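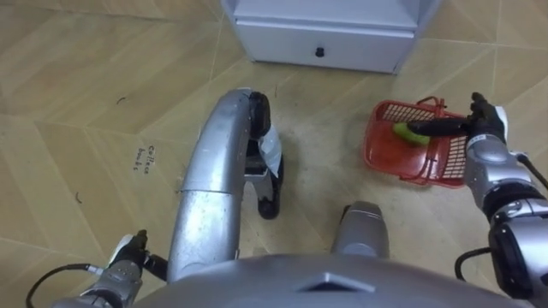 Figure 3. Red latticed basket on a tiled floor, the kind of floor-level spot the diary form had no code for.

4.2 Where food was kept, and what people said about it

The claim that households throw away less produce when they store it in plain sight has been repeated so often that it is now treated as settled. We do not think it is. Most of the support comes from surveys in which the same person reports both where the food is kept and how much of it is wasted, usually in one sitting and usually after reading a leaflet on the subject. Someone who has just been told that open storage is good will tend to remember their open storage kindly.

Our own diary data give the claim a weaker footing than we expected. Of the 309 households that returned a usable diary, those that kept most of their vegetables in open containers reported less waste than those that used a closed drawer or cupboard. The gap was in the predicted direction. It shrank a good deal once we took into account how often each household shopped, and in the Osero district it disappeared. Households that shop every other day have little on hand to spoil, and they also have little need for a drawer. We can't tell from these diaries which of the two habits is doing the work, and we doubt that earlier studies could either.

The form itself made matters worse. It offered four places (refrigerator, cupboard, counter, other), and the floor fell under "other" (see Figure 3). So did balconies, stairwells and the trunk of a car. In Jerkumen, "other" was the most common answer for root vegetables, and we are left with a category that mixes cool, dark places with warm, bright ones. Iglesias raised this during the pilot. The form had already been printed by then, in a run of 4,000, and it was not changed. Any reader who wants to use the "other" column for anything should be warned off.

There is also the matter of what counted as waste. The instructions asked people to record food that "could have been eaten." One household in Bodin wrote down broccoli stems every week; another threw away soft tomatoes for the whole period and recorded none of them, on the grounds that soft tomatoes can't be eaten. Both followed the instructions. Mulder recoded a sample of the free-text notes under a stricter rule and found that 7 of the diaries in the lowest waste group would have moved to the highest. That is a small number, but the difference between the groups is small too - and it rests on the tails.

We also looked at whether moving food into view changed anything for households that had not done so before. The Ritinent trial is often cited on this point. It handed out open baskets and reported a drop in waste after one month, with no comparison group and no later visit. Our November follow-up was short, but it did go back to the homes that had changed their storage during the diary period. Most had drifted back to their earlier arrangement, and their reported waste looked much like everyone else's.

None of this shows that visible storage has no effect. It shows that self-reported diaries, ours included, are a poor way to find one of the size usually claimed. Section 4.3 turns to the weighed samples, which are fewer and which we trust more.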